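38 shares · 18 comments

Sharing a prep sink with the arm

Since June the arm at Gumska has done the vegetable rinsing, and Pao-chu Lai's morning crew has moved over to trimming and packing. A few habits make the shift easier.

1. Load the colander before you start the arm. Leave it in the basin with both loop handles clear, and keep the soap back on the counter to the left of the sink. 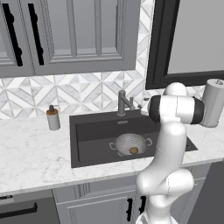 2. Stand on the soap side. The arm reaches right, so keep knives and boards off that end.

3. Check the first batch by hand – grit still gets through on potatoes.

4. Swap jobs at 10 am. Trimming all morning is harder on the wrists than rinsing was.

Comments (18)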